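Visit report: the Flirero ropeworks, Morris

The Flirero works stands on the river side of Morris, in a long brick building that was put up for rope and has never been used for anything else. The ropewalk inside is 266 meters from end to end. It is no longer the main production line, but it still runs on two mornings a week for orders that need a continuous length laid by the old method, and the visit in June was timed to catch it working.

Visitors sign in at the gatehouse at 8:30 and get ear protection and a laminated site map. The group was kept small enough to hear the guide over the braiders, at least in theory. In the braiding hall the talk was given outside the door first and repeated at the far end.

Fiber store

The tour follows the material. Manila and sisal come in as pressed bales and are kept apart from the synthetics, which arrive as yarn on cones. Natural fiber is held in a room with controlled humidity. If it gets too dry it breaks up during combing, and if it gets too damp it will mold in the bale. The store operator takes a moisture reading from each bale on arrival and writes it on a tag that stays with the lot until the finished rope is coiled. Polyester and nylon need none of this, although the cones are kept out of daylight.

Preparation and spinning

Hard fiber goes through a series of combing machines, each with finer pins than the one before. An emulsion of oil and water is added at the first machine. The smell is strong and stays in clothing. What leaves the last machine is a flat, even sliver, coiled into tall cans, and the spinning frames draw it down and twist it into yarn.

Yarn twist is checked on a bench tester by untwisting a fixed length until the fibers lie parallel. The count is compared with the order sheet. A frame that drifts is stopped and reset before the next can goes on.

The walk

Laying rope on the walk takes 4 people for a standard three-strand order. Yarns are drawn from the bobbin rack through a perforated plate and a tube, hooked onto the carriage, and pulled down the length of the building as the strands form. The strands are then twisted together in the opposite direction, with a grooved wooden block, called the top, keeping them apart until the point where they close. The carriage moves toward the top end as the rope shortens. Brake weight on the carriage sets how hard the rope is laid, and it is adjusted by hand from a table pinned to the wall.

The pace is slower than expected. A full length takes most of an hour including setup, and the machine closer in the next building does the same size of rope continuously. The walk survives on orders from owners of older ships and on bell ropes — the second being steadier work than the first.

Braiding hall

Most of the output by weight is now braided. The hall holds machines of several makes, the newest of them from Grisix, and all are fitted with stop motions that trip when a yarn runs out or breaks. Double-braid line is made in two passes, core first and cover second. The ratio between the two is treated as confidential and the guide did not answer questions on it.

Testing

The test bed is a steel channel with a hydraulic ram at one end, rated at 600 kilonewtons. Samples are spliced, never knotted, and are cycled to half of the expected load before the final pull. We saw one test of a 50 millimeter polyester rope. The cover went first, close to the splice, and the core followed a few seconds later. Everyone stands behind a screen, and the broken sample is bagged with its tag.

Splicing and small work

The last stop before the canteen was the splicing room, where eyes, thimbles and whippings are done by hand at benches. Trainees spend their first months here. Tools are a fid, a mallet, a knife and a good deal of tape.

Practical points

Closed shoes are required and loose scarves are not allowed past the gatehouse. There is a single flight of stairs to the bobbin loft, with no elevator. Parking is across the road, and the entrance is easy to miss coming from the bridge. Offcuts are sold by weight from a bin near the exit, cash only.
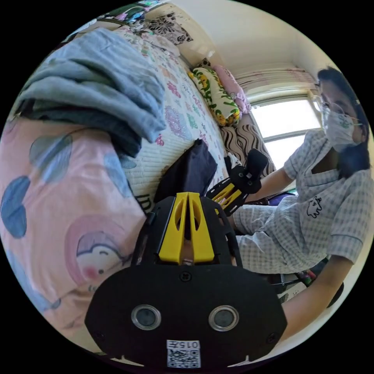

Report and photo: Mindis Works Visits, visits desk

The ropeworks takes group bookings through its office. Ask for a morning when the walk is running, as the braiding hall alone makes a short tour.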